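Still Folding My Own Towels

Every February I get the urge to throw money at my housework. Last year it was a set of drawer dividers. This year I spent most of a month reading about home robots, watching the demos, and arguing with people in comment sections at hours when I should have been asleep. I came out of it with the same vacuum I went in with and a worse opinion of video editing.

Let me start with the vacuum, because it's always the first thing people bring up. "But you already have a robot in your house!" Yes, I do. It cost me $400, it cleans the parts of the floor that have nothing on them, and before it can run I have to pick up the socks, lift the chairs and move the cat's water bowl. I like it fine. I would not say it does a chore. It does the last third of a chore after I've done the rest.

What's being sold now is a different animal. The pitch is two arms, some kind of head, and a general willingness to help. Sqalli has a clip of its machine putting away groceries, and it's a nice clip, until you notice the little "8x" in the corner. I timed the thing against my kitchen clock. Slowed down to real life, it takes so long with the eggs that I'd be worried about the ice cream. Pekulo doesn't speed its videos up, and I respect that, but its robot folds one kind of towel, the same size every time, from the same spot on the same table. My towels come out of the dryer in a knot with a bra in it.

And then there's the box problem. I've gotten a little obsessed with it. Moving a closed box from one side of a table to the other is about as dull as housework gets. I do it without putting down my phone. For a machine with two pinching hands it means pressing from both sides, evenly, hard enough to hold and soft enough not to crush, and keeping that up while both arms move. So a lot of the teaching still comes down to a human being at a table with a gripper in each hand, going through the motions the way the robot is supposed to. 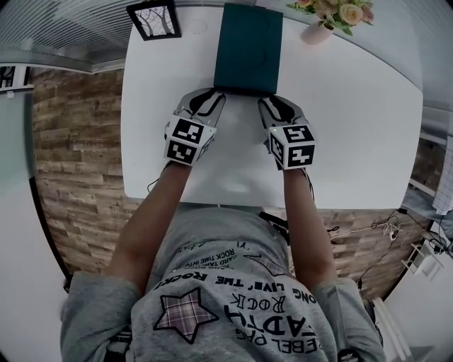 Two grippers, one box, one person in a very loud T-shirt.

I find that sort of thing far more convincing than any launch video, and also more discouraging. Convincing, since the work is plain and physical and somebody is clearly putting in the time. Discouraging because of how far it is from my hall closet. A box on a white table with a vase of fake roses behind it is a polite problem. In my closet the box is under another box, the lid is held on with old tape, and something inside slides when you tip it.

The usual answer is that it only takes more practice. Delilach says its system learned to clear a table from 1,000 demonstrations. Okay. How many for a table with a toddler's yogurt on it? How many for a different table? I asked in the comments and got a thumbs up.

It isn't just homes, either. I spent two summers packing orders in a warehouse, and the jobs that wore me out were the odd ones: the crushed carton, the label stuck on crooked, the shrink wrap that caught on everything. The conveyor was handling the easy stuff long before I got there. When Vomach says its arm can pack an order in 30 seconds, I want to see the order. If it's one box of a size it has met before, I'm not impressed. Give it a floor lamp and a bag of dog food.

People tell me I'm being sour, and that I'd have said the same about dishwashers. Maybe so. But a dishwasher gets around the whole problem by making me load it. It never had to find the plate, or figure out that the plate was under the mail. I'd buy another machine like that tomorrow, something dumb with a door on it that takes in laundry and gives back squares.

My sister wants one of the two-armed ones the minute the price drops, and she has offered to let me come over and sneer at it. I said I'd bring the towels. In the meantime there's a load in the dryer that buzzed before I started writing this, and the cat has gone in to sit on the clean pile from yesterday.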